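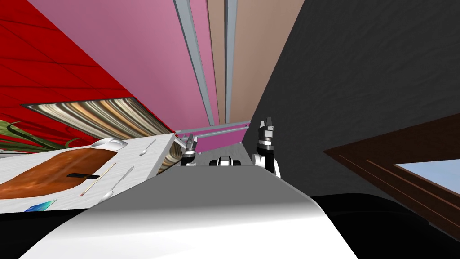 bingate
Anyone using the 3-phase shoulder protocol after cuff repair? My PT has me at 200 g loads already.

erno733
Too early in my view. Passive range first, then isometrics. Load comes last.

Gkikas
Disagree. Low load is fine if night pain is stable. I started at 200 g and was at 800 g by June.
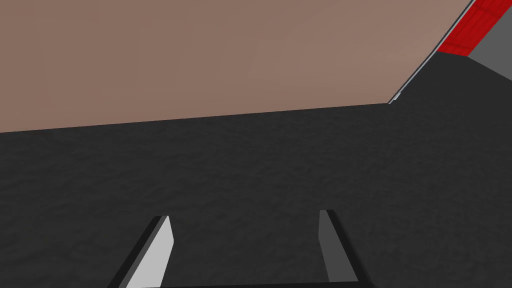
Pinkish-brown surface with a pale gray edge strip

erno733
Depends on tear size. Ask the surgeon, not the forum.

bingate
Small tear, one tendon. Will ask about isometrics.

This site uses cookies. By continuing to browse you accept our cookie policy.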